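Working notes + data card for the chores set. Started in July, still moving. If something below disagrees with the CSV, trust the CSV.

# sturura-table

Handheld-gripper demos of table chores. Setting a place, clearing it, picking up small stuff, wiping. Collected to answer one boring question: can a two-arm setup do the after-dinner part of housework yet? Short answer, no. Longer answer further down.

Maintainer: Benedita Godinho. Labels: Dulce Aguirre and Ermelinda Matos. Ask Dulce first about anything with the word "grasp" in it.

## What's in it

- 1816 episodes, both hands, one chore per episode
- 64 held out for testing – please don't train on these, they're listed in `split/heldout.txt`
- 9 chore types, see `chores.yaml`
- 2 grippers per episode, always, even when one just hovers

Head view plus gripper poses. No audio. No force readings, we wanted them and ran out of time.

## Layout

```
sturura-table/
 episodes/
 split/
 chores.yaml
 labels.csv
 known_bad.txt
```

`labels.csv` has one row per episode: chore, start, end, outcome, comment. Comments are free text, partly in Portuguese. Not going to translate them all.

## Loading

```
python load.py --root ./sturura-table --chore clear_plate
```

Needs Python 3.10 or up. `--chore all` works but is slow on the first run becuase it builds the index. Delete `index.bin` if you change anything under `episodes/`.

## Outcome labels

`done`, `partial`, `dropped`, `abandoned`. A plate put down in the wrong spot but in one piece is `partial`. Ermelinda argued for a separate label and she's probably right, next version.

## So can machines do this yet

Depends on what you call doing it. Trained the Dindodari baseline on the train split and ran it on our own arms. Notes from that:

- Wiping a bare table: fine. Slow, but I'd let it.
- Picking up a cup by the body: mostly fine.
- Plates: bad. Rim is low, fingers come in too steep and the plate skates away.
- Small things on cloth: worst of all. It pinches the fabric, drags it, and then everything else on the table has moved too.
- Both hands at once: the arms take turns. People don't.

Natália Cardoso tried the same weights on the Correia packing bench and got much better results, but that's a flat surface with trays that never move. A shop floor is kinder than a kitchen. Deolinda Guerreiro has been clearing tables for a living longer than I've been coding and her opinion after watching was that she'd have finished, had a coffee and come back. Fair.

## Cloth episodes

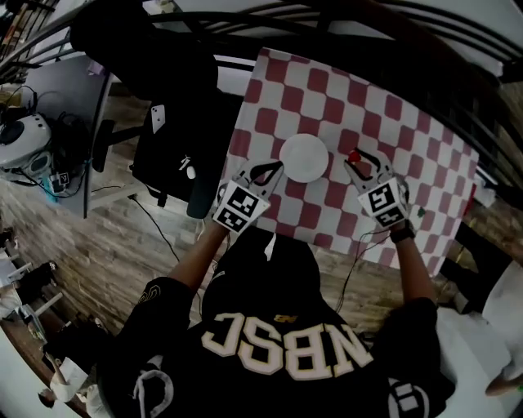
Tablecloth runs get their own tag, `cloth`, and you should report them seperately. Mixing them in with bare-table runs makes any score look better than it is. Patterned cloth seems to hurt the pose side too – with dark red and white checks right under the square black-and-white markers on the grippers, our tracker sometimes locked onto the wrong squares. The small red thing next to the plate is the other headache, red on red checks, and the baseline's grasp point wanders off to the cloth. Filter on `tag=cloth` and look at a few before you believe your numbers.

## Known problems

- Gripper cable gets in view in a lot of episodes. Not masked.
- Clock drift between left and right poses in the older Esomska recordings, fixed by `sync.py`, run it once
- Rooms are messy in the background. Left as is on purpose, homes are like that.
- Everything in `known_bad.txt` is skipped by the loader unless you pass `--keep-bad`

## Don't use it for

Identifying anybody. Claiming a robot is ready for somebody's kitchen. Anything with knives or hot pans, we have none of that in here.

## Todo

- [ ] split `partial` in two
- [ ] plain-color cloth for comparison
- [x] fix swapped left/right in the wiping chores
- [ ] rerun baseline with the new sync
- [ ] Natália to send the bench numbers

Issues go in the tracker, mornings are best if you want a reply the same day.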